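Dridilcombe Neighbors > Help Desk > House and Kitchen > Table linens

Round tablecloth creases and size
Posted by Pravesh Joubert, Thu 10 May

I bought a light gray cloth for a round table, from the Andmont outlet. The label says 268 cm across, 100 percent polyester. The table is 60 inches across and 30 inches high. I have two problems. It does not reach the floor, and I thought a cloth that size would. It also came folded in a square and I can't get the fold lines out. I ironed it on low twice and the lines are still there. Is there a better way, or do I return it?
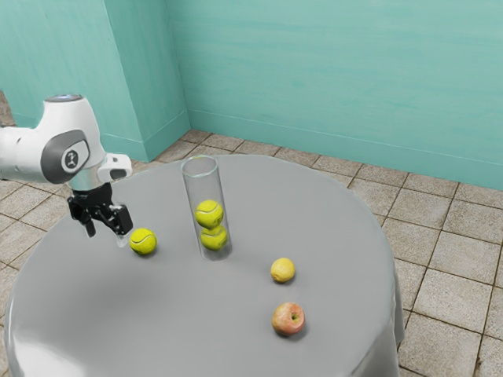 Gray cloth on a round table, with a tennis ball and a tall clear cylinder on top.

Ciarán Ó Ceallaigh

For the size, take the width of the table and add the drop twice. You have 60 plus 30 plus 30, so a floor-length cloth is 120 inches. Yours is 268 cm, which works out to a little under 106 inches. That gives you a drop of almost 23 inches on each side. It's fine for a dinner table but you will see the legs.

For the creases, low heat on a dry cloth won't do much with polyester. Wash it on warm and take it out while it is still damp.

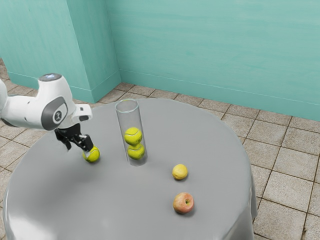 Put it on the table right away and pull it even all the way around. The weight of the drop does most of the work. If a line is still there the next morning, go over it with a steamer from the underside. Keep the steamer moving -- polyester goes shiny if you stay in one spot. Don't put it back in the square fold afterward. Roll it on a cardboard tube.

drulell_dave

Just use the dryer. I do mine for 40 minutes on low with a wet towel and hang it up after. Never had a problem.

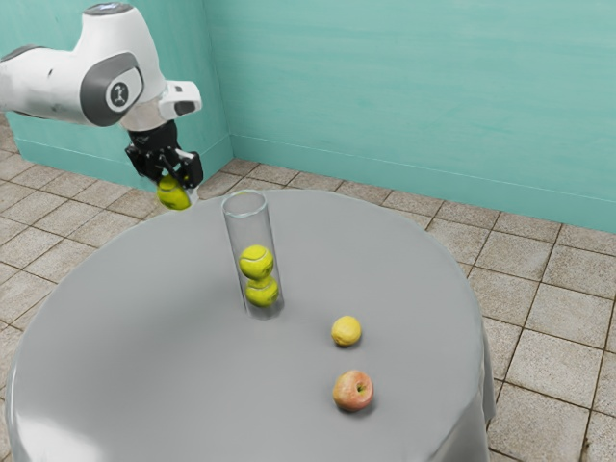

Page 1 of 2

Motaung Linens

Check the fabric weight before you send it back. It should be on the label next to the fiber content. Anything near 200 grams per square meter is heavy enough to hang flat after one wash. Thin cloths keep the fold no matter what you do, and a felt pad underneath helps with those. Also ask Andmont if they will take it back once washed -- a lot of stores won't, so if you want the longer size, decide that first.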